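Nurlow support, ticket 900
Product: Rebane hand-held gripper kit
Status: open

Two weeks in and I'm loving this kit! The jaws shut flush, the linkage runs smoothly, and my eight-year-old script talked to it on the first try. One snag: after 30 or so pickups of small soft stuff, the logged jaw width starts reading 8 mm too wide. Restarting clears it (for a while). Log attached, firmware is the March build.
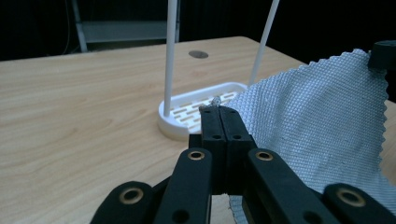 Nurlow support replied that the drift sounds like the zero point, and asked for a run of 50 open-close cycles with nothing between the jaws, then a re-zero from the Wimus menu.

Did the 50 cycles, re-zeroed, and the width has held through a whole afternoon of picks. Super happy with that! Could the menu show when it was last zeroed? Leaving this open until I've tried the long session.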